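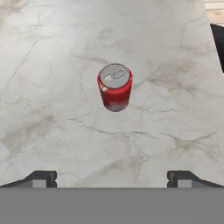 A reader in Plemmont wrote after my last column that a container deposit is a tax on people without a car, and that kerbside collection already does the job. The first half of that deserves a proper answer. The second half confuses collection with recovery.

Kerbside bins collect aluminium mixed with glass, paper and film. Sorting then loses a share of it, and broken glass contaminates the rest. A deposit stream arrives already separated, so the metal can be baled and sold at a better grade. The material is the same in both cases. The price is set by what else is in the bale.

On access, the reader is right. The Uvside scheme opened in June with 4 return points for 2178 households, all of them on the ring road. Zarei has no return point at all, and its bus runs every 30 minutes on a good day. A resident there pays the deposit at the till and has no practical means of getting it back. Calling that an incentive is generous.

The fault lies in the siting rule, which measures distance in a straight line and ignores the river. Walking distance along a footpath would be a better measure, with a limit of around 6 hundred metres in built-up areas. Shops above a set floor area should be required to take returns over the counter. Jokik, which operates the depots, objects that small sites cost more per container to service. They do. Unclaimed deposits currently go to the operator, and that money should be tied to running them.

I would keep the deposit at its present rate until the network is fixed. Raising it first would increase the penalty on Zarei and have little effect on anyone who can already drive to a depot. Submissions on the siting rule close on 03/12/2021.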